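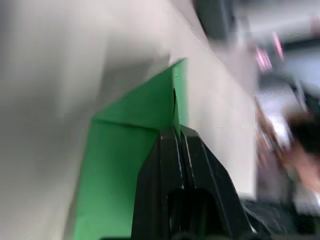 Ulla Solheim wrote to ask whether the Toltmont collection keeps the original letters pages, and whether it's worth buying if you already own most of the single issues. Yes to the first, Ulla, every one of them. As for the second, I'm hardly a neutral party, but I'll try to be fair about it below.

# The Complete Toltmont, Volume 2

*Hardcover, 459 pages, sewn binding. Written by Efa Lewis, drawn by Rhodri Nicholas. Ships in November.*

If you're new to all this, Toltmont is the city, and the hero is the Lamplighter, a retired gas fitter who can see in complete darkness and is otherwise a perfectly ordinary man with bad knees. The first volume took him from his first night out up to the flood. This one picks up the morning after, with half the city still under water and the Lamplighter asleep in a church pew, and it carries on right through to the last issue – including the final chapter, which most readers never saw because the original publisher had stopped answering the phone by then.

It also contains all of Bauerfeind. I know some of you have been waiting years for me to type that sentence! Bauerfeind is the villain who steals echoes. He goes into tunnels and stairwells and concert halls and takes the echo away with him in a jar, and for his first few appearances that really is the whole of it. He doesn't rob the place afterward. I thought he was ridiculous when I was a kid (I may have written in to say so, and yes, that letter is in the book). Then comes "The Quiet Opera," where you find out what he's been keeping the jars for, and I had to go back and read every one of his scenes over again.

## What's in the book

- Every issue from the flood to the end, in order, with covers
- "The Quiet Opera" in its full five parts, with the pages that were dropped from the third part put back where Efa wanted them
- The Rernis backup stories, which ran behind the main feature and follow the Lamplighter's sister on the night ferry
- All the letters pages
- A new afterword by Efa and a handful of Rhodri's pencil layouts

The Rernis stories are printed together at the back. We tried them in their original places, and Haf Edwards, our editor, read the whole thing through both ways and came down firmly on the side of moving them. They make one long, slow, lovely story when you read them in a sitting, and it had been very hard to tell that with a month between each piece.

## About the color

Kyung-hwa Na recolored the book from the black line art, working from printed issues wherever no guides survived. The old printing turned the night scenes to mud, and for a character whose whole gift is seeing in the dark, that was a bit of a shame. You can now make out what's going on in the ferry engine room. She has kept the flat, slightly sour palette of the originals, so please don't expect gradients or shiny highlights all over the place. The paper is uncoated and a little creamy, and it doesn't glare under a reading lamp.

## Do you need it if you have the singles?

If you have a full run in good shape and you're happy reading from it, you'll be buying this for the restored pages, the last chapter and the color. For me that would be plenty, but I've met people who love the smell of the old paper and want nothing else, and I wouldn't argue with them. If you have gaps, the book is a great deal easier than hunting for the last few issues, believe me.

You don't strictly need Volume 1 to follow along. There's a two-page recap at the front, drawn by Rhodri for this edition – it's very funny about the flood.

## The bookplate edition

We're doing 300 copies with a bookplate signed by Efa and Rhodri. The book itself is the same as the regular one, and the plate comes loose in an envelope so you can decide whether to stick it in. Choose "bookplate" from the menu when you order.

## Shipping

Every copy goes out in a stiff mailer with corner guards. If yours shows up dented, write to us at Jirnar Books with your order number and we'll send another. Orders that include both volumes go in one parcel.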